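The Storton Tabletop Refinishing Kit

If you have a white work table that has seen better days, you already know how hard it is to look at it every morning and not sigh a little. We've been there! The Storton kit started out as something we mixed up for our own shop benches, and so many customers asked what we were using on them that we finally put it in a box with a label and a set of instructions (written by Pui-shan Tse, who has refinished more tables than the rest of us put together).

The finish is a matte white, soft to the eye and easy to wipe down, and it goes over painted wood, laminate and most older coated boards. You get 2 cans of finish, 2 foam rollers, a sanding pad and a good thick cleaning cloth that you'll want to keep long after the cans are empty. One kit covers a tabletop up to 70 inches long, with a bit left in the can for touch-ups later on.

Before you order, take a good look at your table in daylight. Scuffs along the far edge, little dark specks and faint brown stains near a corner are all everyday wear, and they're just what this kit was made for. Deep gouges are another story, and for those we'd point you to our Abbasi filler first.

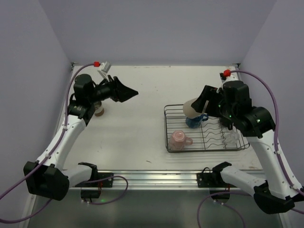

How to Use It

Wash the top with warm water and a drop of dish soap and let it dry all the way. Go over it lightly with the sanding pad, wipe off the dust, and roll on a thin first coat, working from the back edge toward yourself. Wait 20 hours before the second coat. We know that feels like forever, but please do wait, it makes such a difference to how evenly the white comes up!

Colors and Ordering

Storton comes in Itia White (the one most people choose) and Brirumell, a warmer shade that looks lovely in a kitchen or sewing room. Orders placed by noon on Tuesday go out the same afternoon. Refill cans are sold separately, and so are the rollers.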